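# 실습 4. 휴대형 그리퍼 작업대의 설치와 점검

자동화설비 유지관리 · 담당 Eliécer Carhuamaca · 2020년 11월 5일 배포

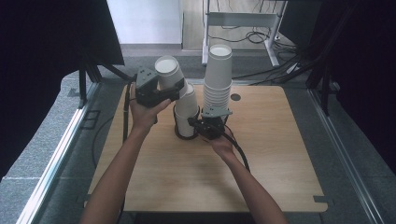

그림 4-1. 휴대형 그리퍼 두 대를 이용한 종이컵 포개기 작업

## 4.1 범위

이번 실습에서는 Kaltov 셀의 작업대 한 대를 맡아 설치 상태를 확인하고, 그리퍼를 점검하고, 기준 작업을 한 번 수행한 뒤 기록지를 작성한다. 로봇 팔에 그리퍼를 올리는 절차는 실습 5에서 다루므로 오늘은 손으로 잡고 쓰는 상태까지만 본다.

기준 작업은 종이컵 포개기이다. 컵은 가볍고 벽이 얇아서 조가 조금만 어긋나도 컵이 찌그러지거나 기울어진다. 그리퍼 상태가 나쁘면 이 작업에서 먼저 드러난다. 같은 이유로 Stastent 라인에서도 정기 점검 때 컵을 쓴다.

## 4.2 작업대

작업판은 밝은색 나무판이고 카펫이 깔린 플랫폼 위에 놓는다. 플랫폼 양쪽으로 알루미늄 레일이 지나간다. 판을 놓을 때는 다음 순서를 따른다.

1. 플랫폼 위의 케이블을 판 바깥으로 옮긴다. 판 밑에 케이블이 깔리면 판이 들뜬다.
2. 판을 내려놓고 네 모서리를 차례로 눌러 본다. 흔들리는 모서리가 있으면 판을 들어 밑을 다시 확인한다.
3. 판의 앞변을 플랫폼의 기준선에 맞춘다.
4. 모서리 클립을 조인다. 클립은 손으로만 조이고 공구를 쓰지 않는다.
5. 컵 받침 링을 판 위에 놓고 위치를 기록한다.

컵 받침 링은 검은색이며 가운데 컵 묶음의 밑부분을 감싼다. 링이 밀리면 위에서 포개는 컵의 축이 어긋난다. 작업 중에 링이 움직였다면 그 회차는 버리고 처음부터 다시 한다.

판에 난 작은 구멍에는 아무것도 끼우지 않는다. 작년 수강생이 나사를 넣어 둔 채로 반납해서 판을 교체한 적이 있다.

## 4.3 그리퍼 점검

그리퍼는 좌우 한 대씩 쓴다. 점검은 반드시 전원을 끄고 시작한다. 왼쪽과 오른쪽을 따로 점검하고 기록지도 따로 쓴다. 한 대를 끝까지 본 다음에 다른 한 대로 넘어간다.

**장착판.** 위쪽에 붙은 회색 판을 손으로 잡고 가볍게 비튼다. 유격이 느껴지면 나사를 대각선 순서로 조인다. 한 나사를 끝까지 조인 뒤 다음으로 넘어가면 판이 기울어진 채 고정된다. 나사산이 상한 나사는 다시 쓰지 말고 교체한다.

**조.** 안쪽 면을 마른 천으로 닦는다. 종이 가루가 남아 있으면 컵이 미끄러진다. 알코올은 쓰지 않는다. 패드 접착면이 풀린다. 양쪽 조의 끝이 같은 높이에서 만나는지 천천히 닫으면서 확인한다.

**구동부.** 조를 여닫을 때 걸리는 구간이 있으면 그 위치를 기록한다. 억지로 힘을 주어 넘기지 않는다. Hordiienko 매뉴얼의 분해 절차는 조교가 있을 때만 진행한다.

**케이블.** 커넥터 쪽부터 그리퍼 쪽으로 손가락으로 훑는다. 꺾인 자국, 눌린 자국, 피복 갈라짐을 본다. 고장 신고의 대부분이 케이블에서 나온다. 오른쪽 그리퍼의 케이블은 손목을 지나 팔뚝을 따라 빼고, 작업 반경 안에 고리가 생기지 않게 한다. 판 위로 지나가는 케이블은 왼쪽 가장자리로 붙인다.

패드 교체 주기는 개폐 3000회이다. 카운터 값이 이보다 크면 겉으로 멀쩡해 보여도 교체하고 카운터를 초기화한다.

## 4.4 기준 작업

컵은 세 묶음으로 나누어 쓴다. 가운데 묶음은 링 안에 똑바로 세운다. 짧은 묶음 하나는 왼쪽 그리퍼로 잡고, 긴 묶음은 오른쪽에서 다룬다.

- 왼쪽 조로 짧은 묶음을 잡는다. 컵 벽이 눌려 들어가면 너무 세게 잡은 것이다.
- 묶음을 기울여 가운데 묶음 위로 가져간다. 아래 끝을 가운데 묶음의 테두리 한쪽에 먼저 맞추고, 그다음 세우면서 내린다. 수직으로 바로 내리면 테두리끼리 부딪히기 쉽다.
- 오른쪽 그리퍼는 긴 묶음의 아래쪽에 둔다. 장착판이 묶음 바닥에 닿을 때 위로 밀어 올리지 않는다. 긴 묶음은 겹친 컵이 많아 조금만 밀려도 위쪽이 크게 흔들린다.
- 포갠 뒤 조를 완전히 열고 나서 손을 뺀다.

두 그리퍼의 조가 서로 닿지 않도록 한쪽이 움직이는 동안 다른 쪽은 멈춘다. 익숙해진 뒤에도 이 규칙은 그대로 지킨다.

연속 5회 성공하면 합격이다. 중간에 실패하면 횟수를 0으로 되돌린다. 7회를 시도해도 합격하지 못하면 작업을 멈추고 4.3의 조와 장착판 항목을 다시 점검한다. 조작 미숙인지 장비 문제인지는 옆 조의 그리퍼로 바꿔 잡아 보면 대개 구분된다.

## 4.5 자주 나오는 증상

| 증상 | 먼저 볼 곳 | 조치 |
|---|---|---|
| 잡은 묶음이 천천히 돌아간다 | 조 패드 | 청소 후에도 같으면 교체 |
| 조가 끝까지 닫히지 않는다 | 구동부, 종이 조각 | 이물 제거 |
| 위치 신호가 끊긴다 | 케이블, 커넥터 | 재체결, 안 되면 예비품 |
| 포갠 컵이 한쪽으로 기운다 | 받침 링, 판 수평 | 4.2의 2번부터 다시 |
| 장착판에서 딸깍 소리가 난다 | 고정 나사 | 대각선 순서로 재체결 |

예비 케이블은 Hudovlow 보관함 845번 칸에 있다. 꺼낸 사람이 대장에 그리퍼 번호와 이름을 적는다. 불량 케이블은 같은 칸에 도로 넣지 말고 빨간 꼬리표를 달아 조교에게 준다.

## 4.6 정리와 제출

전원을 끄고 조를 반쯤 연 상태로 보관한다. 닫아 두면 패드에 눌린 자국이 남는다. 케이블은 크게 감고 끈으로 한 번만 묶는다. 찌그러진 컵은 버리고, 쓸 수 있는 컵은 테두리 방향을 맞춰 상자에 넣는다.

기록지에는 카운터 값, 교체한 부품, 실패한 회차와 그 원인을 적는다. 원인을 모르면 "불명"이라고 쓴다. 빈칸은 감점한다.

다음 시간까지 읽어 올 것: Hordiienko 매뉴얼 중 장착판 치수와 체결 토크 부분.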